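Cula Walk-On Scale for Horses, Ponies and Donkeys
Section 5: Placing the platform and taking the first weights

Read this section before you bring an animal near the scale. Section 2 covers the indicator and its menus. The steps are the same for the standard and the long platform unless a note says otherwise.

5.1 Choosing a spot

1. Pick a level, hard surface. Concrete is best. Packed stone dust will do if it has been rolled and does not shift when you walk on it.
2. Keep the platform clear of doorways and feed room entrances. Animals crowd there and will step on with one foot and off again.
3. Leave room for the handler to walk straight ahead past the far end of the platform. A horse that has to turn as it steps off will push the platform sideways.
4. Set one long side parallel to a wall or a solid fence. Leave a gap wide enough for your hand. The platform must not touch the wall at any point.

Caution: Do not set the platform on rubber mats. The feet sink unevenly and the reading drifts. 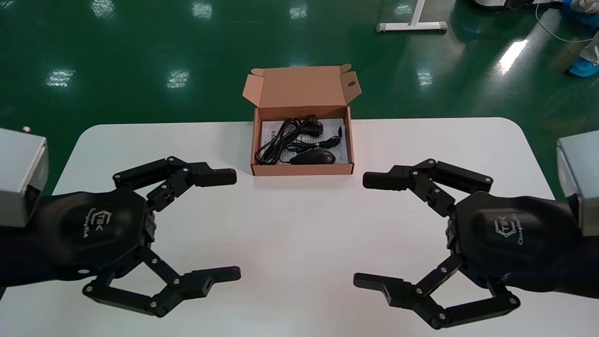 5.2 Leveling

1. Lay a carpenter's level across the front edge of the platform, then along each side.
2. Turn the corner feet by hand until the bubble is centered each way. Tighten the lock nuts with the wrench from the hardware bag.
3. Step on each corner in turn. If the platform rocks, lower the foot on the corner that lifts and check the level again.
4. Route the load cable along the wall side and clip it down. Horses will pick up a loose cable, and donkeys will carry it off.

Note: Level the platform again after a hard freeze. In barns with a dirt apron we suggest checking in November and once more after the ground thaws.

5.3 Zero and check weight

1. Sweep the platform. Bedding caught under the edge is the usual cause of a reading that will not settle.
2. Turn on the indicator and wait for the display to stop blinking.
3. Press ZERO.
4. Have a person of known weight stand in the middle. A 190-pound adult should read within 2 pounds of 190.
5. Have the same person stand near each end. If the two ends disagree, go back to 5.2.

If the check weight is still off, write down the readings and contact the Sæther service desk. Code 169 on the display means a load cell is not being read. Turn the indicator off, reseat the connector, and start again at step 2. 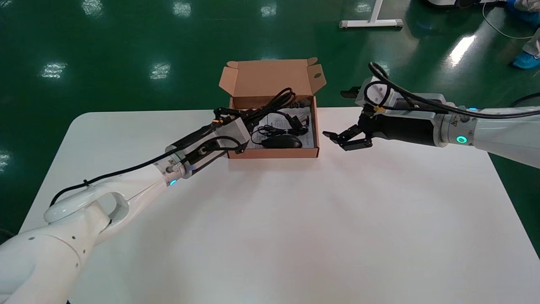
Open box with cables, mouse and instruction sheet.

5.4 Getting the animal used to the platform

Plan on several short visits before you try for a weight. Most of the calls we get about bad readings come from people whose scale is fine and whose pony is standing with a hind foot on the floor.

1. Leave the indicator off. Lead the animal past the platform and let it sniff.
2. Ask for the front feet only. Let it stand, then back it off.
3. Ask for all four feet. Walk straight through without stopping.
4. On a later visit, stop on the platform and wait for the head to come down.
5. Turn on the indicator and press HOLD when the animal is quiet.

Caution: Never tie an animal on the platform. Do not stand between the animal and the wall.

Mules and donkeys often refuse the hollow sound of the deck. Ivar Viklund, who wrote the handling notes for this guide, puts an old stall blanket over the platform for the first visits. If you do this, press ZERO with the blanket in place.

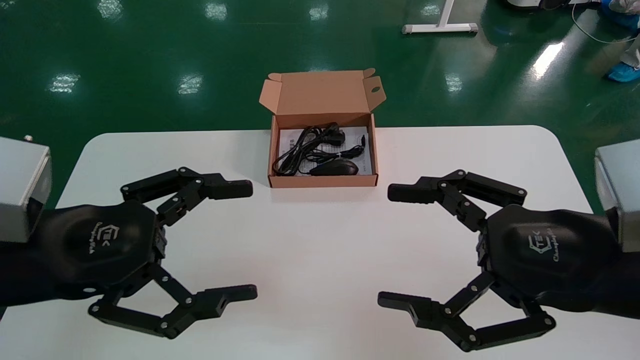 Cardboard box with the lid folded back, leaflet and cables inside.

5.5 Recording weights

1. Weigh at the same time of day, before the morning hay.
2. Take off blankets, boots and halters with heavy hardware, or use the same ones each time.
3. Write the weight, date and body condition score on the chart at the back of this guide.
4. Weigh foals with the mare standing in sight.

Wash the deck with plain water after use. The Fleltine coating does not need oil or wax, and either one will make it slick.

For the Jikside ramp kit, continue with Section 6.

Revised March 2019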